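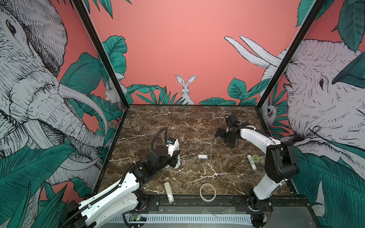

Lilach asks if the cell can run the battery task again before the left wrist cable is re-tied. Better to wait, she wrote at 8:40, because the last time a sleeve was left loose it rubbed on the bracket and we lost an afternoon.

I agree with her, so today is a maintenance day for the two-arm cell. August, morning shift. What I did, in the order I did it:

Power off at the Dasanon supply, then both arms lowered by hand to the table. I checked the bolts of the mounting plates on the front rail. The left plate had a little play, the right one none. Tightened the left and put a paint mark on the screw so that next time we see it if it moves.

Cable sleeves: I cut two old ties on the left arm and put new ones, not so tight as before. The sleeve must be able to slide a bit when the elbow bends. I moved the wrist by hand through its whole travel and the loop did not catch.

The grease for the elbow joints is from Vellevar, interval 500 hours. We are over it already, I think — the counter was reset in spring and I don't trust it.
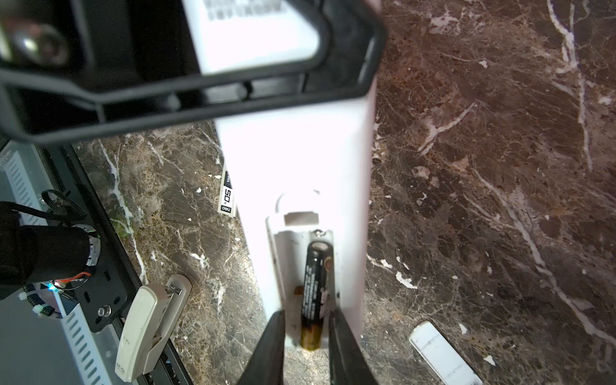 GRIPPER AND WRIST VIEW

The remote with the open battery compartment has orange-brown residue on the plastic beside the AA cell. If this is leaked material I don't want it on the finger tips. Wipe the fingers with alcohol after every block of runs, and let them dry before closing.

The fingers should come down one on each side of the cell. I set the closing speed to 600 in the config file (it was higher) and saved the old file next to it. Finger zero was done again with the 10 mm gauge, left arm first, then right. The right one needed two tries, I had typed the offset with the wrong sign.

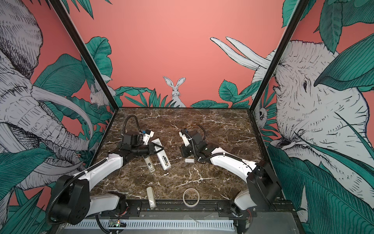 Lakatos would prefer that both arms get the same speed value, even when only the left one does the fine work, otherwise the next person compares the logs and thinks that something is broken.

Fair. Right arm is now also 600. Still to do: grease, new label for the spare fuse box, order more small white ties. Camera calibration I did not touch.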